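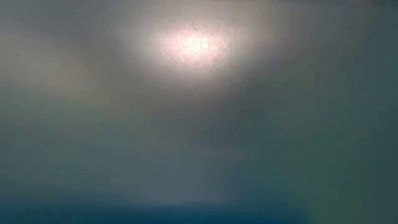 Light and Glare: Your Questions

I get a lot of emails about lighting, mostly from people who are redoing a workroom or a kitchen corner and can't stand the big bright spot that lands right where they're looking. I've pulled the usual ones together on this page. I'm not an electrician, I just restore small furniture in Draltinville in a building from 1893 and I've moved a lot of lamps!

Why do I get a bright blob of light on my work surface?
Most likely your surface has some shine to it and the lamp is sitting where it bounces straight back at you. Move the lamp before you buy anything. Slide it to one side, sit down in your normal spot, look again, then slide it some more. I spent a whole winter blaming my varnish when the lamp just needed to go left.

Will a lower-watt bulb fix it?
It'll be dimmer, but you'll still have a hot spot, only now with a gloomy room around it. I'd go for a bigger, softer source: a wide shade, a frosted bulb, or a lamp pointed at a pale wall. I have 2 lamps over my bench, one on each side, and I like that so much better than the single strong one I had before.

What do you use as a diffuser?
A proper frosted cover made for the lamp. Please don't drape paper or fabric over a bulb, even an LED, even for an hour. My Brikell clamp lamp has a clip-on cover and I just leave it on.

Warm or cool bulbs?
Warm for sitting around, neutral for sanding and staining. Whatever you pick, match them! I once had a pinkish bulb on one side and a cool one on the other and stained a stool that looked like two different stools when I took it outside. My friend Ju-won Moon still has it and still brings it up.

My surface looks cloudy under the lamp. Is it ruined?
Probably not. Try wiping a small patch with a barely damp cloth and drying it right away. A lot of cloudiness is old polish, and mine was mostly Illow wax that I'd put on way too thick (I get carried away with wax). If it's still cloudy after that, leave it overnight and check it in daylight before you reach for sandpaper.

How high should the lamp be?
I keep mine 26 inches above the bench, measured to the bottom of the shade. I'm short, so you may want yours higher. If you can see the bulb when you're sitting down, bring it down a bit or tilt the shade away from you.

Is glare ever useful?
Oh, all the time – a low lamp raking across a tabletop shows up every dent and drip. I do that check last thing, with the ceiling light off. Then the lamp goes back up, or I'd never stop sanding.

Where do you get your shades?
Mostly secondhand. Recep Coşkun at Kılıçarslan Lighting rewires the old ones for me, and he'll tell you if one isn't worth saving. He's closed for all of August, so plan around that.

Can I send you a question?
Sure! Tell me what kind of finish you have and where the window is. I answer in the evenings, usually after 7, and slower when I've got chairs in the clamps.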